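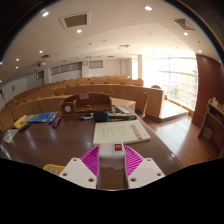 The October open day at Rutivdale went ahead as planned, and I said I would write it up for the list, mainly for those who asked about it beforehand and couldn't get there. We were in the Quinlan hall, the lecture theatre with the tiered seats, and the demonstration was done from the long table at the front. The idea was to show people the hand-held gripper first and the arm second, so that they could see where the arm's examples come from. The hand-held one has the white housing with the small red switch on top and the two magenta ribbed fingers, and we used it over whatever was on the table: a cream booklet, the hall microphone, marker pens with red and blue caps. The table is dark brown and very glossy, and it picks up the ceiling lights. I come back to that further down.

I have put my answers under the points in the earlier message.

> I have a few questions before the open day. We are thinking of
> doing something similar for our own group next spring and would
> like to know what works in a lecture hall as opposed to a workshop.
>
> First, how many people can you have in at once and still let them
> see anything? Our worry is that a gripper is a small thing and the
> back rows will be looking at somebody's elbow.

The hall was booked for 180 and we let people come and go through the afternoon. The back rows could not see the fingers well. We had hoped to put a live picture on the screen but the cable run from the table to the projector was longer than we had allowed for, and by the time we found another lead we had already started. For the second session we asked people to come down to the front in groups of nine and stand along the table. That was much better. It is slow, though, and the people waiting need something to do. We sent them to the arm in the side room, which meant some of them saw the arm before the hand-held gripper, in the wrong order, and had to have it explained twice.

If I did it again I would plan for the small groups from the start and forget about the rows, except for the opening talk.

> Second, do you let visitors hold the gripper, or is it only
> demonstrated? If they hold it, does anything get broken?

They held it. We had two Moko grippers there, one for visitors and one kept back. Nothing was broken. One of the fingers on the visitors' gripper came slightly loose at the mounting plate late in the day and we tightened the screws. Bring the right screwdriver. Ours was in a drawer in another building.

Most people picked up the knack within a minute or two. The usual fault is going too fast. People reach for a pen the way they would with their own hand and the fingers arrive on either side of it at an angle. If you ask them to stop above the object for a moment and then go straight down, it works much more often. Children were better at this than adults, in the main.

Pens are harder than they look. The ribbed fingers bend round a thing of reasonable size without any trouble, but a pen lying flat gives them very little to close on. Thin booklets are worse again. You can slide one to the edge of the table and take it from there, and several visitors worked that out without being told. A microphone is a good object for beginners. It is the right thickness and people already know which end to hold. Ask whoever looks after the hall before you use theirs.

> Third, is the recording from the day of any use afterwards, or is
> it just for show? We would like to tell people that they are
> contributing something, but only if it is true.

It is of some use. We came away with 328 recordings, and after going through them we kept most of the ones made at the front table and dropped a good many from the side room, where the light was poor and people kept walking between the gripper and the wall. The ones we kept have gone into Otent with everything else and are marked as visitor recordings, so that anybody who wants to leave them out can do so.

I would be careful about what you promise. We told people that their recording might be used, and we had a sheet explaining what was kept. A few asked for theirs to be removed and that was done the same evening. It helps to write the recording number on a slip and hand it over at the time. We only thought of this halfway through, so for the earlier ones we had to go by the clock.

There are two points about the room. The first is the table. Anything polished throws back the lights, and in the recordings there are bright patches next to the objects which move as the gripper moves. We had a plain cloth with us and did not use it because the first few tries seemed fine on the laptop. Looking at them again, I think we should have used it for half the day at least, so as to have both. The second is the windows. They are down the right-hand side of the Quinlan hall as you look up at the seats, they are large, and when the day is bright that side of every recording is washed out. The blinds would have helped if we had been able to find out how they worked. Turning the table round would also have helped, but it is heavy.

> Fourth, do you clear the table first or leave things as they are?
> I have seen it done both ways. A clear table looks tidier for
> visitors but I would guess it is less like real life.

We left things as they were. There was a wooden desk organiser with a clock face on the front, some books and folders, and so on, and all of that stayed put. Our arm has learned mostly from clear benches and it is noticeably worse when there is clutter behind the thing it is meant to pick up, so recordings with clutter are what we are short of. The drawback is that visitors wander. You ask for the blue pen and they decide to have a go at the folder. I don't mind this very much, but whoever is labelling the recordings afterwards will mind, so have someone note down what was picked up each time.

> Last one. How many helpers did you need?

We had six and could have used more. Two at the table, one on the laptop, two with the arm, and one at the door. The person on the laptop had no break at all. Nobody should do that for a whole afternoon. The arm must have two people, one to run it and one to watch the visitors, and this was the one rule we had settled in advance and kept to.

As for the arm itself, it did reasonably well. It was set to move objects from a tray to a box and back, and it managed this for most of the afternoon with a few drops. It stopped once when somebody leaned over the barrier tape, as it is supposed to, and took some time to start again. The audience seemed to enjoy the drops more than the successes. One visitor asked how long it would take to learn to fold a tea towel and we had to say that we had not tried.

Other things that came up, in no order:

The charger for the visitors' gripper was left plugged in under the table in the hall. It has been collected.

The sound in the hall is good and you do not need a microphone for small groups. For the talk you do.

Several people asked for the drawings of the finger mounts. I will put them in the list's file area once the screw holes have been corrected. The version there now has them slightly too close to the edge, so please don't print from it.

Rutivdale have said we can have the hall again in spring if we ask early. If anyone from the list would like to help at the table or on the laptop, reply to me off list and say which. I am also after the loan of a long video cable.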